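Flandia: Set-up Guide
Section 4. Installing the Game and Creating a Profile

This section applies to the desktop edition of Flandia. Players using the Litano handheld console should turn to Section 6, as the installation process and the control layout are different on that device.

Please read the section through once before starting.
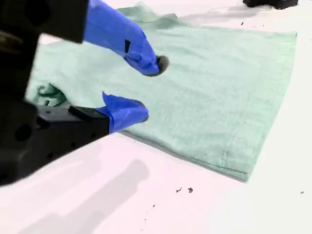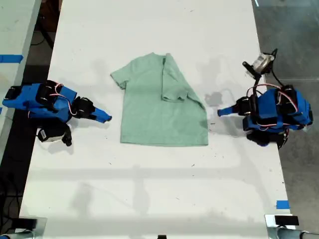
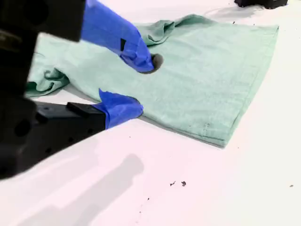
Valdemar Thorlacius writes that on his own computer the installer stopped at the licence page until he closed the Kusier launcher, which had been left open in the background, and he asks that this be placed ahead of the first step. The point is accepted and now appears as a caution.

CAUTION: Close the Kusier launcher completely before running the installer. Closing the window is not sufficient. Right-click the Kusier icon in the system tray and choose Exit.

4.1 Installing the game

1. Check that the destination drive has sufficient free space. The minimum figure is printed on the inside cover of this manual.

2. Run the file named Setup. If your computer asks for permission to make changes, choose Yes.

3. Select a language. The language of the menus may be changed later, but the language of the spoken dialogue is fixed at this point and can be altered only by reinstalling.

4. Choose a folder. The suggested folder is suitable for most players.

5. Choose Install and wait for the progress bar to fill. The bar may pause while the sound files are unpacked. Do not switch off the computer during this stage.

6. When the Finish button becomes available, select it. The game does not start by itself.

NOTE: If the message "Error 749" is displayed, the installer was unable to write to the chosen folder. Return to step 4 and select a folder for which you have full permissions.

4.2 Creating a profile

A profile stores your saved games, your control settings and your progress through the Ashour campaign. Each copy of the game holds up to six profiles.

1. Start the game and select New Profile from the title screen.

2. Enter a name. Names may contain letters, numbers and spaces. A name cannot be changed once the first chapter has been completed.

3. Choose a difficulty level. Players new to the series are advised to begin on Steward — the level may be raised or lowered at any campfire.

4. Set the brightness by moving the slider until the left-hand emblem can only just be seen.

5. Select Confirm.

CAUTION: Deleting a profile also deletes every saved game attached to it. Deleted profiles cannot be recovered.

4.3 Connecting a controller

The game may be played with a keyboard and mouse or with a controller. Both may remain connected, and the on-screen prompts will change to match whichever was used last.

1. Connect the controller before starting the game.

2. Open Options, then Controls, and select Detect.

3. Press each button when prompted. To leave a button unassigned, wait for the prompt to pass.

4. Select Save to Profile. Settings that are not saved will be lost when the game is closed.

NOTE: Vibration is switched off by default. It may be switched on from the same page — separate settings are provided for combat and for weather.

4.4 Transferring saved games from the demonstration version

Saved games from the February demonstration may be carried over as far as the end of Chapter 7. Select Import on the profile screen and follow the instructions displayed. Items bought from the travelling merchant are not carried over, although the coins spent on them are returned to the player.

For assistance with display settings, see Section 5.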